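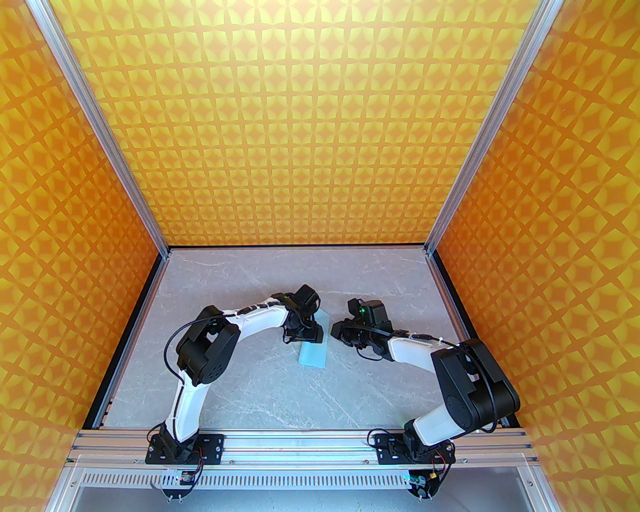 Sultatitz Handling Lab - Two-Arm Group - shared notebook

August 17, 2018

Open day, writing this up before I forget half of it. Visitors from Sostton plus whoever wandered over from the main hall. 31 names on the sign-in sheet, a few people skipped it.

Setup as agreed in June. Two arms on the front rail, patterned walls in, marble floor sheet in, one thin blue piece on the floor between the grippers. Nothing else in the box. Sowmya wanted three objects out at once, I said no, one at a time, people lose track of which arm is meant to be doing what. She ran the talk, I ran the arms.

**Morning**

Power up fine, green lights on both wrists. Homed left, then right. Right one came in about a finger width too far toward center on the first approach. Rezeroed the shoulder, ok after that. Need to check if the plate bolts have crept again or if it's just the encoder. Did not have time to put a gauge on it.

First group at 9. Demo was the handover: right picks, left takes, puts it down, swap. 15 tries in the first session, 11 clean. Misses:

- two where the right got the edge but not enough of it, slid out when the left pulled
- one both arms stopped short and just sat there, had to clear the fault by hand
- one I pressed the wrong key. not counting that against the arms but it's a miss

The flat piece is hard. Fingers want to land on the floor before they close. Dropped the approach speed for the second session and raised the closing height a hair, better. Should have been like that from the start, the numbers were in Alemayehu's setup sheet and I did'nt read down to the bottom of it.

**Questions people asked (worth keeping)**

- Why the loud walls? Asked by nearly every group. Sowmya's answer was good: we swap the background so the software can't lean on a plain wall. Use that wording next time.
- Can it do cloth. Not yet. Said so.
- How long to teach it one task. I said around 190 runs for the handover as it stands now. Somebody from Sostton wrote that down so I hope I'm right, check the log
- What happens if the arms hit each other. They slow down and fault out. Got asked to show it. Declined.
- Price. Pointed them at Plana's people, not ours to answer.

One kid asked if the left arm was the boss. Sort of a fair question, left does wait for right in the current script and it shows.

**Afternoon**

Cable loop on the right arm bothered me all day. Hangs long, and when the elbow swings out it comes close to the wall. Didn't snag while I was watching. Added a tie at lunch, took it off again, too tight at full reach. Wants a proper clip like the one on top of the left link.

Second fault at the 3 o'clock group, same as the morning one, both arms short of center and waiting. Same spot as far as I can tell. Think it's the distance limit between grippers being set too wide - they come in nearly touching for this piece and the limit doesn't like it. Restarting took a couple of minutes with people standing there. Sowmya filled in nicely by talking about the rail and why the arms are mounted side by side on it and not facing.

Little controller boards under the rail: got asked twice if they should be out in the open like that. They hang right at the front, bare wires and screws at hand height for a child. Put a cover on before the next visit. This one is not optional.

Sostton want to come back with their own parts. Thin trays, from what I understood, bit bigger than what we used. Asked them to send a few ahead so we can try the grip first. No date set.

**To do**

- right shoulder zero, with a gauge this time (me)
- gripper distance limit, find out who set it and to what
- cover for the boards
- clip for right arm cable
- copy the slower approach settings into the demo script so its the default
- check the 190 against the log and mail Sostton if wrong
- Sowmya has the sign-in sheet, needs typing up

Left the box powered down, floor sheet still in. Blue piece went back in the drawer with the others. If you use the rig before I get to the shoulder, run the right arm slow on the first approach and keep a hand on the stop.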